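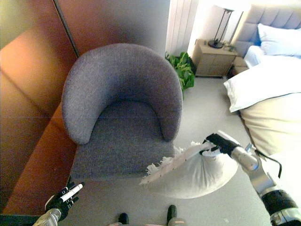 The Lusgate tub chair in grey, on the bedroom carpet.

I've had this chair since November, so I think I'm allowed an opinion by now! I wanted something for the corner of the bedroom where I could read in the evenings without slumping against the headboard and waking up with a stiff neck. I'd looked at all sorts (wingbacks, a rocker, one very tempting chaise) and kept coming back to tub chairs, mainly for the size.

The Lusgate is from Pustden, who I'd only ever bought lamps from before. It cost me £488 with delivery, which made me gulp a bit. My friend Tane Ngata got his tub chair from Gillwood for a good deal less and he's perfectly happy with it, but I sat in his for a whole film and my back knew about it the next day. The Gillwood one is softer to start with and then you sort of sink.

Delivery was fine. Two men, up the stairs, ten minutes. The legs come separately in a zipped pocket underneath, and you screw them in by hand. One of mine went in squint and I had to take it out and start again, so go slowly with those.
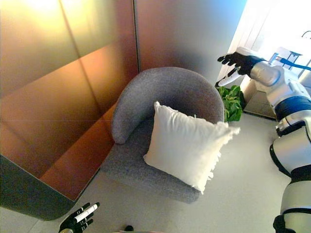

Now, comfort. The seat is firm. Properly firm, for the first month at least, and I did wonder if I'd made a mistake. It has eased since then and I can do a good 90 minutes with a book before I start fidgeting. The curved back is lovely if you like to sit sideways with your legs over one side (I do), though taller people might want more behind the shoulders. My brother-in-law Nii Quaye is six foot three and says it's like sitting in an egg cup.

The fabric is the thing I'd praise most. It's a flecked grey, so it hides fluff, and Pustden give it a rub count of 4,000 more than the plain version, whatever that means in real life. I spilled tea on the seat at Christmas, dabbed it with cold water and a bit of washing-up liquid, and it dried without a ring. I hoover it every other week with the little brush.
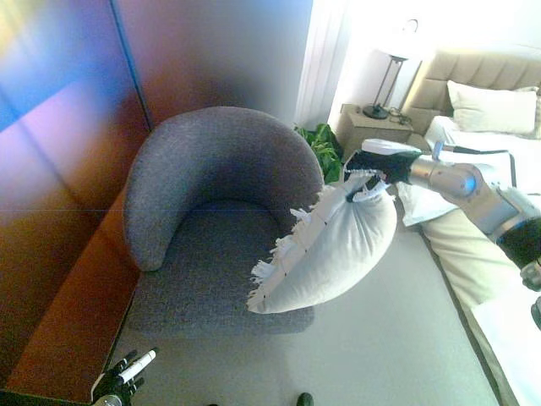
A few grumbles. The seat cushion can't be turned over, so all the wear goes on one side. The care leaflet is in tiny print and mostly tells you to ring a professional. And there was a new-furniture smell for a fortnight, which meant sleeping with the window open in the cold, not my favourite thing.

I did go and try the Donnelly one in the shop as well, at £800, and it is nicer. Deeper seat, better stitching. Is it £312 nicer? Not for my bedroom. If it were going in the sitting room and getting used all day I might have been talked into it.

Four stars from me.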